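Panel Controls: Push Buttons, Toggle Switches and Handles
Handout for Unit 6, Basic Product Interfaces

By Fulvio Marras, Mon 20 June

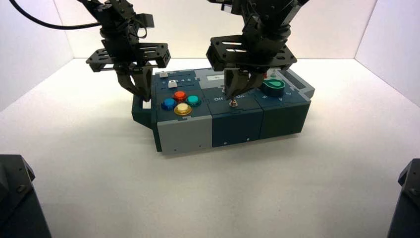

In the last unit we spoke about labels and text on a device. Now we go to the controls themselves, the parts that a hand touches. Please read these notes before the practical session and bring a pencil, because there is a small drawing exercise at the end.

1. Momentary and maintained controls

A control is called momentary when it does its work only while you hold it. The door bell is the common case. A control is called maintained when it stays where you left it, like the light switch on the wall. Students often believe that every push button is momentary and this is a mistake. Some push buttons latch: the first press puts them down, the second press lets them up again. From the outside you cannot always tell which type you have, and you must read the data sheet.

A toggle switch is easier to read. The lever points to one side or to the other side, so the user can see the state from a distance. There exist also toggles with a spring that return to the center. In this unit we leave them out.

2. Round buttons in a group

Four round buttons are often placed in a diamond: left, back, right, front. The thumb or the finger learns the four directions quickly and after some practice the eyes are not needed. A straight row of four is cheaper to drill but the two buttons in the middle get confused.

Color helps, but do not give all the work to color. On the module with the blue, red-orange, teal and pale yellow caps, consider the blue and the teal. For many persons these two are near to each other, above all in weak light. Position must carry the meaning first and color comes second.

A translucent cap in a dark ring has a good border. The finger finds the edge and the eye finds it too. If you choose a cap without a ring, leave more free space between the buttons.

3. Spacing

For our exercises the smallest free space between two caps is 8 mm. At the Fenstead workshop we use 13 mm when the user wears gloves. These are our class values. In a real project you follow the standard that your customer gives you.

4. The handle

A handle on the side of a box tells the user where to take it. It should stay away from the controls, so that a hand which lifts the box does not press anything. A rectangular loop at one end is simple and strong. Check always that the fingers can pass inside.

5. Exercise

Draw a top view of a long box made from joined modules. Put four buttons on one module and one toggle on another. Mark which controls are momentary and which are maintained. Then write two sentences about what happens if the user presses the wrong button. Students who missed the February lesson on scale drawing can work at scale 1:2 on squared paper.

Leave your sheet in the Bassi folder before the next session, with your name on the back.

Last updated: Mon after the Lustville review, section 3 corrected

Related handouts
Unit 5: Labels and Text on Devices
Unit 7: Knobs, Sliders and Dials
Reading a Switch Data Sheet
The Etell Desk Panel, Notes for Discussion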